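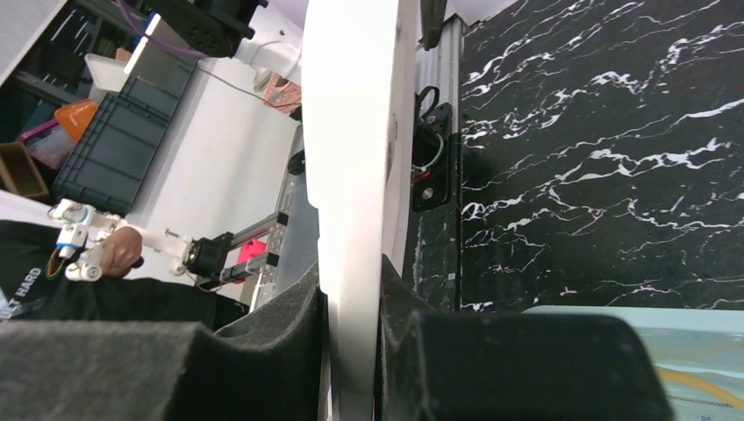 A long white strip, held at both sides.

Escrow, or where your money goes to live

31/01/2019

Every January our inbox fills with the same message, usually typed in capitals. The monthly payment has gone up, the rate is fixed, and the writer would like to know which part of "fixed" we failed to understand. It's a fair question, and the answer is in the envelope most people file under "later": the annual escrow statement.

Your payment is made of two piles. The first goes to principal and interest, and on a fixed-rate loan that pile stays put. The second goes into an escrow account, where it waits to be handed over to the county and your homeowners insurer, neither of whom has ever promised you a fixed anything.

Once a year the servicer compares what it collected with what it paid out. If your property tax rose, the account comes up short, and you get the bill for the difference plus a higher monthly amount for the year ahead. That is how one reader in Fetcombe, with a loan that hadn't changed by a penny, opened a statement showing a shortage of 395 dollars. She described the letter as "cheerful." We've seen it, and it does thank her twice.

You generally get a choice. Pay the shortage in one go and the monthly payment goes up only by the new tax and insurance costs. Spread it over twelve months and it goes up by a bit more, which in the Fetcombe case meant 131 dollars a month in total. Neither option makes the tax bill smaller, though the second one hurts more politely.

Before you pay either way, pull out the county bill and the insurance renewal and check them against the statement. Servicers do pay the wrong parcel now and then. One couple on the Huamán Street side of town spent most of a year paying the taxes on a neighbor's garage, and the neighbor was in no hurry to mention it. Look at your exemptions too. If you bought recently, the seller's homestead exemption may have left with the seller, and you have to file for your own. Our county's deadline is in March, and the form is 3 pages long, two of them instructions.

Insurance is the other half. Ask your agent for a fresh quote before renewal. Ranadar and Brustia both write policies here, and members have found gaps of 100 dollars a year or more between the two on the same house, in either direction.

If your statement shows a surplus, you may get a check. Cash it before next year's statement arrives.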